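Grorwood Hall Social Group
Minutes of the meeting held 02/10/2020 in the small room

Present: 11 members. Apologies were received from 5 more, most of them down with the cold that has been going through the neighborhood, and we wish them all a quick recovery.

1. Minutes of the January meeting
These were read and agreed, with one correction. The balance had been written down as 1,070 dollars and should have been 1,007 dollars. Thank you to the sharp-eyed member who caught it before it went into the book!

2. Coffee corner
We spent a good part of the evening on this one, and happily so, as the coffee corner is where most of us end up anyway. The question was whether to go on using paper cups or go back to the china ones in the hall cupboard. Feelings ran warm on both sides. Those in favor of china said coffee tastes better in it, and those who have stood at the sink after a full evening said what they thought of that. It was agreed to stay with paper for general meetings and bring out the china for the spring supper, provided there are two people on the washing-up list beforehand.

The dark brown cup holder with the black wire loops was generally liked. It keeps the cups upright and together on the little wooden table, and it takes up hardly any room. A member wondered if we should get a second one for the other end of the room, where the line always seems to form – this was agreed, up to 40 dollars, and Zanetti will be asked first as they gave us a fair price on the coffee urn.
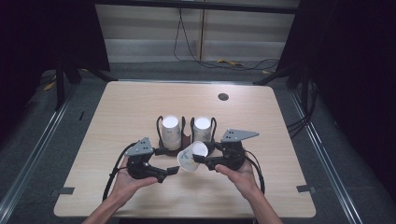
Item 2: paper cups and holder on the small table.

There was also a short talk about which cups to reorder. The white ones with the faint print are fine for most people, though a few would like something thicker for tea. Vito has a sturdier cup in its catalog and a sleeve of them will be bought to try at the next two meetings. Members are asked to say what they think of them, kindly or otherwise.

3. Outing to Clanow
The bus is booked and there are still a few seats left. Please bring your own lunch, as the tea room there is closed until spring.

4. Any other business
The heating in the small room comes on too late for us. A note will be sent to the hall office asking if it can be set an hour earlier on meeting nights.

The lemon cake was very much enjoyed and the recipe has been requested for the newsletter.

The meeting closed at nine, and the next one will be in the same room.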